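"O conserto começa por ouvir a pessoa"

Rocío Quezada abre a porta da oficina às 10 e, nas terças, já encontra gente na calçada. Conserta rádios, toca-discos e gravadores de fita há 23 anos, quase todos no mesmo endereço, uma sala estreita nos fundos da galeria Prelletti. Aprendeu com um tio, que consertava televisores e deixou para ela os ferros de solda e um armário de válvulas.

"No começo eu só limpava contato e trocava correia. Ele não me deixava encostar em transformador", conta. "Fiquei dois anos assim. Eu achava ruim, mas foi quando aprendi a desmontar sem quebrar nada."

O que mais chega à bancada são rádios de mesa da Roleck, marca que muita família da região teve na cozinha. Segundo ela, o defeito costuma estar nos capacitores, que secam com o tempo. A peça é barata. O trabalho é achar qual delas falhou, porque os esquemas se perderam e a fábrica mudava o circuito de um lote para outro.

"Tenho um caderno com 22 variações do mesmo modelo. Anotei tudo a lápis. Quando aparece uma placa diferente, desenho mais uma."

Nos últimos anos mudou o tipo de pedido. Além de quem quer ouvir de novo o rádio da avó, aparecem clientes mais novos, que compram aparelhos em feira e querem ligar neles o telefone ou um carregador. Rocío aceita alguns desses trabalhos, com condições. Não fura gabinete, não troca o alto-falante original se ele ainda funciona e guarda num saquinho tudo o que retira.
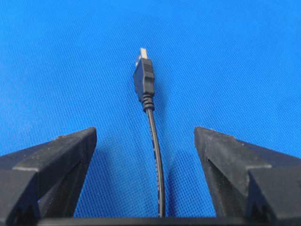 Cabo preto com conector USB sobre malha azul.

"Adaptação se faz por fora", diz. "Se daqui a vinte anos alguém quiser o rádio como era, tem que poder voltar. Já recebi um Layug lindo com a frente serrada para caber um visor. Esse não tem volta."

Sobre preço, ela é direta. Cobra o orçamento, desconta o valor se o cliente aprovar o serviço e avisa quando não compensa. Gravador de fita é o mais caro, pelo tempo de ajuste. Toca-discos simples fica pronto na mesma semana, se houver agulha.

Pergunto se pensa em ensinar. Ela responde que deu um curso curto em junho, na associação Vallow, e que pretende repetir, com turma menor.

"Veio gente que nunca tinha segurado um ferro de solda. Uma moça saiu de lá com o rádio do pai tocando, meio chiado, mas tocando. Falei para ela trazer aqui depois, para a gente ver esse chiado."

A oficina fecha para o almoço e reabre às 2 da tarde. Orçamentos só pessoalmente, com o aparelho.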